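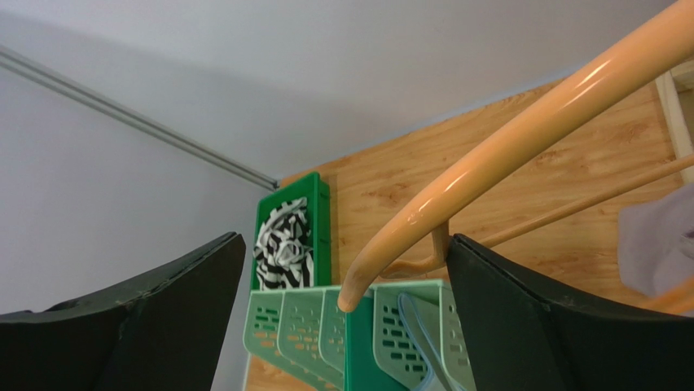

Lista de comprobación: instalación de agua y desagües, edificio Cabrera
Revisión: 1 de mayo de 2022
Inspectora: Lucrezia Lombardi
Acompaña: Adelmo Caputo, mantenimiento
Estados: C = conforme; NC = no conforme; OBS = observación sin plazo; NA = no aplica

1. Acometida y contador
1.1 Llave general accesible y señalizada: C
1.2 Maniobra completa de apertura y cierre: OBS. Dura en el último cuarto de vuelta. No forzar con llave de grifa.
1.3 Lectura del contador anotada: C. 746 m3.
1.4 Precinto íntegro: C

2. Depósito de reserva
2.1 Capacidad nominal en placa: C. 2,000 litros.
2.2 Tapa con cierre y junta: NC. Junta cuarteada en el lado norte. Sustituir antes de la próxima limpieza.
2.3 Rebosadero con malla: C
2.4 Válvula de flotador: C. Cierra sin goteo.
2.5 Registro de limpieza al día: NC. Último asiento, enero, sin firma. Caputo indica que la hizo Purudent; falta el parte.

3. Red interior
3.1 Soportes y abrazaderas: OBS. Dos abrazaderas flojas en el tramo del sótano, reapretadas durante la visita.
3.2 Ausencia de fugas en uniones visibles: C
3.3 Aislamiento térmico en retorno de ACS: NC. Faltan coquillas en el codo posterior a la bomba.
3.4 Válvulas de corte por planta identificadas: C, salvo la segunda, con etiqueta ilegible.
3.5 Tramos ciegos: OBS. Queda uno en el antiguo lavadero. Purga semanal o anulación, a decidir por la propiedad.

4. Desagües
4.1 Sifones con cierre hidráulico: C
4.2 Arqueta de patio limpia: NC. Sedimento hasta la mitad de la media caña.
4.3 Tapas de registro enrasadas: C
4.4 Ventilación de bajante: C
4.5 Válvula antirretorno: NA

5. Documentación
5.1 Esquema de la instalación: OBS. El plano 109 no recoge la reforma de Andcombe.
5.2 Certificado de prueba de presión: C. Expediente 266.

Comentario de E. Meireles: el punto 3.3 ya figuraba en la revisión anterior. Se mantiene como NC y pasa a prioridad alta.

Pendiente de recibir: parte de limpieza del depósito (2.5) y plano corregido (5.1). Remitir ambos a Zdenka Radonjić.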